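August 19, 2021
Chantal Zacharias

Water notes, continued from the March pages. The Stillville well sample came back hard again, to the surprise of everyone who has never owned a kettle there. I have stopped writing "unexpectedly" in front of the hardness numbers.

Plan for today was to settle the tea question. Ross maintains that the scum on a cup of black tea is down to the leaf. I maintain it is down to the water, and I have a shelf of stained mugs on my side. Same leaf for all cups (the cheap Plurevthorpe bags, because that is what was in the cupboard), 18 cups altogether, brewed at full boil and left alone for 24 minutes. Nobody should drink tea that has sat that long. Ross drank one.

Three waters: Stillville well, Stoltuvum tap, and distilled from the big jug. The Stoltuvum tap ran rusty for a bit first thing, so I let it go until it cleared and then filled from it. Should have written down how long. Didn't.
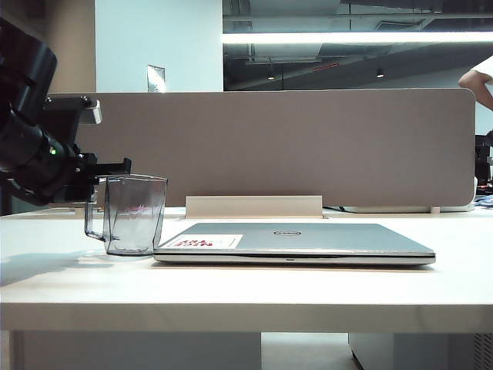 Well water gave a proper skin on all its cups, the sort that cracks into plates when you tilt the mug and then sticks to the side out of spite. Stoltuvum tap made a thin film, patchy. Distilled had nothing on top and tasted like a wet envelope. So clean water makes ugly tea taste worse, and I'm not sure who that helps.

Added a squeeze of lemon to half of the well cups before the wait. No skin on those. Ross says lemon proves nothing about leaves. He is right, and I have asked him to stop being right near the bench.

Tried a lower brewing temperature in the afternoon, 70 C, well water only. Less skin, weaker tea. Can't tell the two effects apart from this. Would need to match the strength by color first, and our color card has a coffee ring on it exactly where the useful shade used to be.

Milk: two well cups, milk in after the wait. The skin broke up and came back in smaller bits. Did not pursue it. It was close to lunch.

To do:
- new color card, kept somewhere other than under a mug
- repeat the distilled set with a different leaf, so Ross has his fair hearing
- label the mugs on the side, as the lids got swapped once already and I only think I put them back right
- ask Stillville whether anyone softened that well line after March
- descale the kettle. It has its own opinions by now and they are getting into the data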